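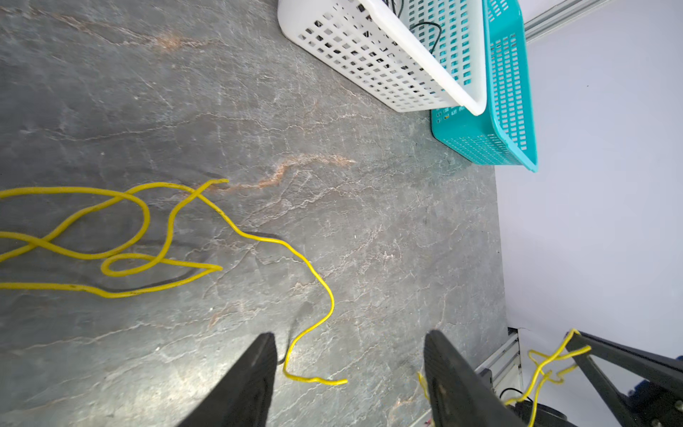
A yellow cable on the slate-look bench at the Clodbridge workshop, between the gripper's two fingers.

Clodbridge workshop sets its budget for a second robot arm
Tuesday, May 2, 2023

The Clodbridge repair and reuse workshop is going shopping for a second robot arm, and it has a proper budget to do it with. Members voted last week to put money aside for a bench arm that will work on cable sorting, the job that eats more hours there than any other.

Old leads arrive at Clodbridge by the crate. They come from school clear-outs, office moves and people's kitchen drawers, and they nearly always arrive in a knot. Last year the workshop took in 1,164 kg of them. Sorting that lot by hand is slow, fiddly work, and it is a great thing to practise on if you want to learn what a two-fingered gripper can and can't do.

Yupin Intarasuk, who looks after equipment at the workshop, drew up the plan. She wants the new arm to be small enough for a normal bench and easy to mend with parts bought off the shelf.

"I'd much sooner have a modest arm and a drawer full of spare fingers," she said. "Finger pads wear out. Cables snag on everything. If we spend the whole pot on the arm itself we'll be stuck by the autumn, and I really want people using this thing every week!"

Her figures set aside £800 for spares, pads and baskets, and £188 for a year of extra insurance. The arm will be paid for separately from the equipment fund, once prices are in. Two suppliers, Penenier and Tiwari, have been asked to quote, and both have been told to list delivery, mounting brackets and a replacement gripper as separate lines. The last time Clodbridge bought a machine, the brackets were left off the order and the arm spent a month in its box.

There was a lively talk at the meeting about whether to hire instead. The workshop in Verudville hires its arm by the quarter and is happy with it — no repair bills, and an easy swap if something better comes along. Clodbridge members liked the idea but worked out that they would be paying more than the purchase price before the end of the second year. They also want to be free to take the gripper apart and try their own finger shapes, and most hire terms rule that out.

Bench space is the next thing to settle. Yupin has asked for a clear strip beside the sorting table, a socket that isn't shared with the soldering station, and better shelving for baskets of sorted leads.

Quotes are due by the end of May. Once the order is placed there will be 15 places on the first set of evening sessions, which will cover safe set-up, simple pick-and-place and, for anyone feeling brave, untangling. Members can put their names down at the front desk, and the full budget sheet is pinned up next to the kettle.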